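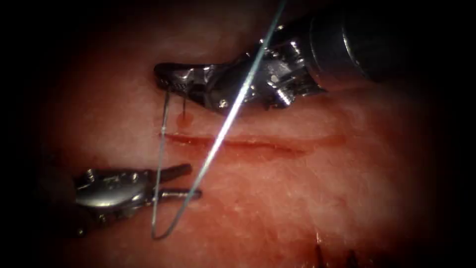 Long incision, first bite, upper jaws on the strand.

2023-03-21, suturing bench

Came in to finish the knot-tying runs on the Zuveck and spent the day on a fault instead.

Symptom: with both instruments engaged and thread between them, the lower one lets its grip go soft partway through a pull. No alarm, no light. The log says grip force nominal throughout, in the tone of a teenager who was in bed by ten. Thread slides, knot sits loose, operator pulls harder, which is the part I don't like. The console screen goes on showing a closed jaw.

Started the boring way. Swapped the lower instrument for the spare. Same. Swapped the cable drive cover, reseated the sterile adapter, re-homed both arms. Same. Rebooted everything, including myself (coffee). Same, but more awake.

Then ran it in sets of 30 pulls with the Palix logger clipped onto the drive current. 22 held. The rest dropped, all of them with the wrist rolled well past center.

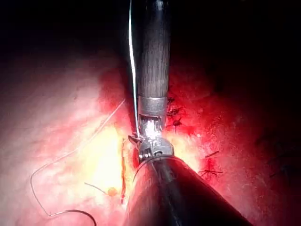 Imhof thinks it's cable stretch and says we should have retired this set in the fall. Fair, except the spare is new and does the same thing. Imhof then said the spare could also be bad. Noted, and written down here so it can be admired later.

After lunch, went through the current traces properly. In every drop the grip motor current steps down before the jaw lets go, so the drive is being told to relax. That's software, or something feeding the software a bad number. The roll encoder was my first suspect. Wiggled its connector with the arms parked and nothing in the jaws, and the roll reading jumped by 28 counts without the wrist moving. The compensation code sees the jump, decides the cables are over-tensioned, and kindly backs off the grip for us. Very considerate.

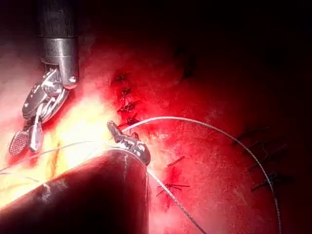
What we do about it

1. Lower arm is tagged out. The tag is orange and taped over the clutch switch, so please don't tell me you missed it.

2. New encoder connector from Ivameck, ordered. Old one goes in the labeled bag, not the drawer.

3. Grip compensation gets a limit on how fast it can back off, plus an alarm that makes an audible noise. I had assumed we had one. We had a comment in the code saying "add alarm."

4. Before anyone sutures with it again: 2000 pulls across the full roll range, logger on, zero drops. Yes, overnight. Yes, I'll set it up.

The knots from any run on this connector are now suspect for the strength numbers, and I can't tell from the log which ones were tied during a drop, given the log's attitude.

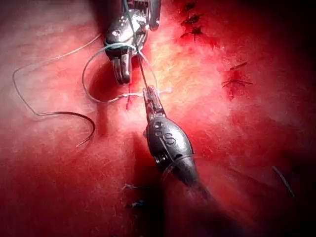 So they all come out of the spreadsheet until I've matched the Palix traces to the run times, and the older runs don't have traces at all, so those are just gone. Still to check: whether the upper arm uses the same connector batch. Haven't wiggled it yet. Will do that first thing, before the coffee.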